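Search this site Search Menu

Small Things Get Lost: Storage of Contact Lens Cases in a Shared Bathroom

Student project report, Household Design course, Wosetcombe
June 20, 2024

1. Why we chose this topic

In the student residence Landeg, six people share one bathroom shelf. The shelf is 40 cm wide. Many small items stay on it, and the contact lens case is the one that disappears most often. It falls behind the soap, or it goes home in another person's bag. Our group wanted to find a simple way to store it so that the owner sees it immediately.

2. The objects

We collected several types of case. The common type has two screw caps, usually in different colors, and it is easy to recognize. The other type is a flat case with a lid which closes over both wells. We gave more time to the second type, because it is more difficult to notice on a white shelf.
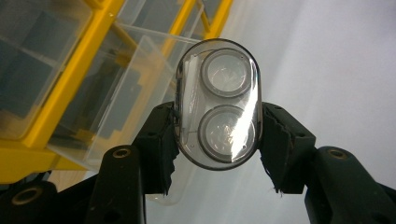
Fig. 1. Clear oval lens case with two wells, held upright.

The plastic is transparent with only a little gray in it, so the case takes the color of whatever is behind it. The darker rims of the wells help the eye, but the shine on the surface can hide part of them. The outline is rounded everywhere, and we think this is one reason why such a case slides easily on a wet shelf.

3. What we tried

We made three holders and left each of them in the bathroom for nine days in June. The first was a shallow tray from the shop Wasthorpe. The second was a cardboard box with compartments, which became soft from the water after a short time. The third was a narrow rack that we called Felel. In the rack the case stands on its short end — like a letter in a letter holder — and a strip of dark blue felt is placed behind it.

4. Results and problems

The users preferred the rack. They said the dark background made the clear case much easier to find. However, the felt dried slowly, and for this reason we would choose a smooth material next time. The tray was also accepted, but other things were soon put in it, mostly hair clips.

We did not test the holders with cases full of liquid lying on their side. This should be done before the rack is made in a larger number.

Contact | © 2024 Wosetcombe Student Projects | Back to top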